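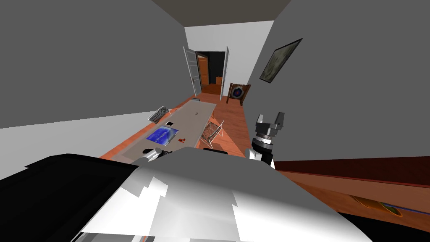 Teaching a Robot to Tidy Before It Touches a Table

A household robot that has been trained in one kitchen will often fail in the next. The counter is a little higher, the light comes from the other side, and an arm that moved with confidence an hour earlier now stops short of the cup. Researchers at the Rorkenov Institute have spent the past two years on this problem, and in November 2019 they reported a method that does most of the teaching in simulation.

The project, named Grotness, is led by Yuzhen Qiu. Her group builds virtual rooms and places a two-armed robot in them. The robot sees each room only through its own simulated camera, with a wide and distorted view in which straight edges bend and much of what it sees is its own body. Small objects such as a tablet are set out on a table, and the robot must learn to pick up one of them and put it somewhere else.

Earlier systems were commonly given a clean, corrected picture to learn from. The Grotness team chose to leave the distortion in place. "The camera on a working robot is never ideal," Qiu said. "We wanted the policy to learn where its hands are from the same kind of picture it will have to use later."

The method has two stages. In the first, a person wearing a headset guides the simulated arms through a task. The group collected 600 of these guided runs, spread over 22 room layouts. In the second stage, the software replays each run many times while changing the color of the walls, the position of the chairs and the angle of the camera. A run is kept only if the task can still be completed after the changes.

The trained policy was then moved to a physical robot at the institute's Sornport laboratory, in a room that had not been modeled. Over 100 attempts, it completed the task 71 times. A policy trained on the same guided runs, but without the second stage, succeeded 38 times.

Liv Sjöberg, who directed the physical trials, regards the failures as the more useful part of the record. Most occurred when the robot's raised arm blocked its view of the object - a situation that was rare in the guided runs, as people tend to keep their hands low. The group began collecting new runs in October with the arms starting in higher positions.

Transparent objects remain difficult, and the current system handles only one object at a time. Work on longer tasks, in which several things must be cleared from a table in order, will be carried out with the engineering school at Lūse. The room models and the guided runs will be made available to other laboratories on request.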